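Nerkley Home Storage
Drawers and Closets > Inserts > Small Parts

Flisteo Drawer Tray Set
Set of 4 nesting trays with lift-out dividers
Item no. 4000
In stock. Ships from our warehouse every Tuesday.

The Flisteo set is made for the drawer that has no single job. Most homes have at least one, usually in the bedroom or next to the back door, and it fills up with chargers, little jars, spare keys, coins and things the kids have left behind. The trays split that drawer into sections you can lift out one at a time, so you can get to the back without taking everything out first.

Each tray is molded in one piece from matte polypropylene. The corners are rounded on the inside, which makes it easy to slide out a coin or a paper clip with one finger. The dividers drop into slots along the long sides and stay put when the drawer is closed hard. They can be left out if you want one open tray.
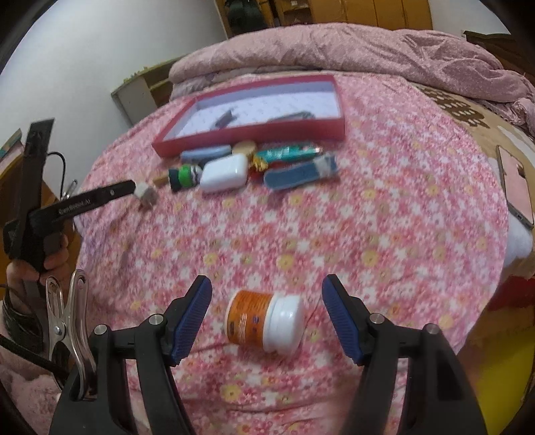
The set comes in fog gray or off-white. The color goes all the way through the plastic, so scratches don't show up as a different shade. We stopped making the clear version last November. It cost more to mold and marked easily, and most customers were choosing gray anyway. Dividers for the clear version are still available as spares while they last.

Sizing

Measure the inside of the drawer, front to back and side to side, with the drawer pulled out as far as it goes. Check the height as well. Many dressers have a rail or a lip inside the frame that sits lower than the drawer front, and a tray that looks fine with the drawer open can catch on it.

Tray width: 4 inches
Tray height: 80 mm with dividers fitted
Trays per set: 4
Dividers: two per tray
Material: polypropylene
Cleaning: warm soapy water or top rack of dishwasher

Trays can be placed side by side or end to end. Small clips on the underside of the rim join one tray to the next. If your drawer is slightly wider than the row of trays, put the leftover space at one side and use it for flat things such as envelopes or a ruler. A liner under the trays will keep them from sliding in a drawer with a slick bottom — we sell one, but any rubbery shelf liner works.

Setting up a drawer

Empty the whole drawer onto a bed or a large table before you put the trays in. Sort first and choose divider positions after that. People who fit the dividers first tend to move them all again within a week.

Put chargers and plugs together, with cables coiled separately. Lids and jars should be checked for leaks before they go back in. Toys and puzzle pieces can share a section until you find the box they came from. Batteries should have a section of their own, with the ends not touching metal. 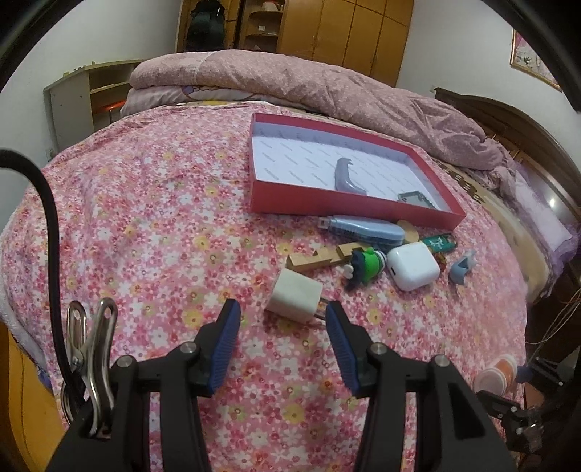 Elis Prosser, who designed the trays, recommends leaving one section empty for whatever turns up next. The tray closest to the front is the best place for it.

Compatibility

Flisteo trays fit our Konon dresser and the Nechyporuk nightstand with no gap at the sides. They do not clip to trays from the older Konon insert line, which had a thicker rim. The two can sit in the same drawer without being joined.

Load and wear

We tested the divider slots by fitting and removing the same divider 1000 times. The fit was a little looser by the end but the divider still stood upright. The trays are not meant for heavy hardware. For bolts or hand tools, see our steel inserts.

Spares and returns

Single trays, dividers and clips can be ordered separately. Unused sets can be returned in the original carton, and the carton does not need to be sealed. If a tray arrives cracked, send a photo of the damage with your order number and we will mail a replacement — there is no need to send the broken one back.

For questions about trade orders, ask for Shahab Babaei in the sales office. Trade orders usually leave the warehouse on the same truck as regular ones.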